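Workshop > Storage > Open Shelving > Clearing and Resetting a Divider Shelf

Print this page | E-mail this page

Clearing and Resetting an Open Divider Shelf

By Haruto Murakami
2018-02-03

An open shelving unit used as a room divider collects litter faster than one set against a wall. It is reached from both sides, and people put down wrappers and empty bags as they pass. The procedure below covers a white painted unit with open compartments and ribbed glass insets. Allow one session per unit.

Materials: two cotton cloths, a soft brush with bristles at least an inch long, a mild dish soap solution, and a trash bag.

1. Remove loose trash first. Pick up plastic bags and film by hand or with a grabber. Do not sweep them. Film slides under the bottom edge of the unit and is hard to get back out.

2. Take down vases and other small items. Set them on a side table, not on the floor.

3. Brush each compartment from the back toward the front, starting with the top row.

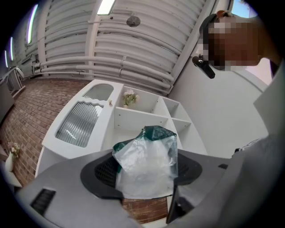

4. Wipe the shelves with a damp cloth, then a dry one. Standing water at the joints will lift paint.

5. Clean ribbed glass along the ribs. Wiping across them leaves soap in the grooves. Use the brush where the glass meets the panel.

6. Wipe knobs dry. Do not use metal polish on a gold finish unless you know it is solid brass.

7. Dust artificial flowers with the dry brush, working from the stem outward. Petals that still look gray can be dabbed with the soap solution and left to dry. Dried flowers should only be blown off gently. They shed if brushed.

8. Return the items. Keep the heavier vases on the lower shelves and leave at least one compartment empty.

Sweep the floor last. On brick-pattern flooring, follow the long joints.

Comments (3)

Trolus: Step 5 fixed my streaks. I had been wiping across the ribs since November.

Honance: Does the soap solution work on frosted glass with an etched surface? Mine marks easily.

Haruto Murakami: Honance, yes, but rinse with plain water and dry right away. Try a corner first.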